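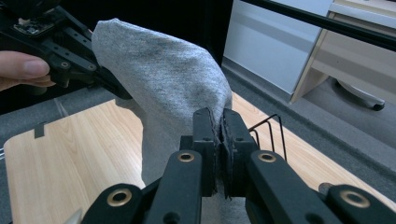 ## Menos catálogo y más cartón

Llevo semanas dándole vueltas a esto y al final lo suelto: creo que en el modelismo ferroviario estamos comprando demasiado y construyendo muy poco. Y lo digo yo, que tengo un armario lleno de cajas sin abrir (sí, el viaducto de Teron sigue ahí, con su precinto).

El mes de julio me pasé por casa de Katia Bortolotti a ver su maqueta, la de la línea de Plutau. ¡Qué maravilla! Tiene una estación de mercancías hecha con cartón de embalar, cartulina y palillos, y os juro que a medio metro parece piedra. Le pregunté cuánto se había gastado y me miró raro. La pintura, me dijo, y poco más. El kit equivalente de Cocco cuesta 430 euros, y encima todas las estaciones salen iguales, con el mismo reloj y la misma puerta verde.

Ya sé lo que me vais a decir, porque Cinzia Marras me lo dice cada vez que saco el tema: que no todo el mundo tiene tiempo, que un kit bien montado y envejecido es tan digno como lo demás. Y tiene razón en lo del tiempo. Yo tardé unas 60 horas en hacer un puente de tres arcos y la primera pila me quedó torcida, tan torcida que el mercancías corto pasaba inclinado como si fuera a tomar una curva. La tuve que rehacer entera. Pero me acuerdo de cada sillar de ese puente, y de los edificios de caja que monté aquel invierno no recuerdo ni el color del tejado.

Lo que me molesta de verdad es otra cosa: que a los que empiezan les enseñemos primero el catálogo. Llega un chaval con un óvalo de vía y una locomotora heredada, pregunta cómo hacer una montaña y le contestamos con una lista de la compra. ¡Si con periódicos y cola blanca se hace una montaña estupenda! Luego ya se comprará el césped de Detby si quiere, que es muy bueno y yo también lo uso.

No pido que tiremos los kits. El viaducto lo montaré algún día, supongo, aunque igual le cambio las barandillas por unas mías de alambre. Mientras tanto tengo media ladera sin hacer y un montón de periódicos viejos en el pasillo, así que este fin de semana toca cola.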